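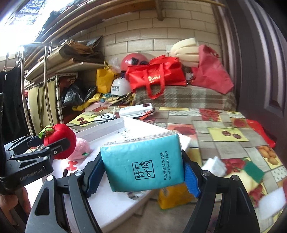 Taschentücher im Greifer, links der Plüschapfel

Wir suchen Verstärkung für unser Planungsteam bei Vavomach, 2 Stellen, Start nach Absprache! Ich schreibe am Planer für Kimodex, unserem Stack für Zweifingergreifer, und komme allein einfach nicht mehr hinterher (C++ und Python, beides solltest du mögen).

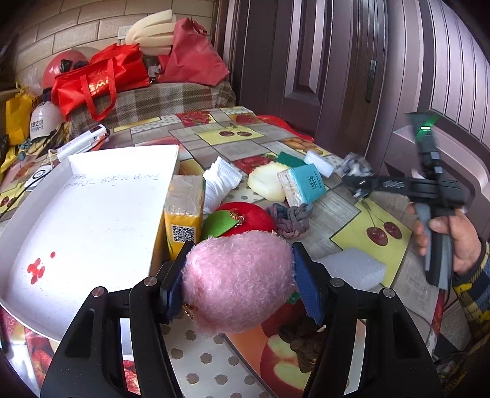
Am meisten Kopfzerbrechen macht mir gerade die Wahl der Greifpunkte. Weiche Sachen geben nach, und bei so einem flauschigen rosa Ball zwischen den Backen quellen die Fasern heraus – wo ist da bitte die Kante? Genau daran würdest du mitbasteln, dazu kommen Bahnplanung und unser Replay-Tool Renaud.

Vollzeit oder 4 Tage, beides geht. Schick mir Lebenslauf und gern ein Stück Code, Kennziffer 283.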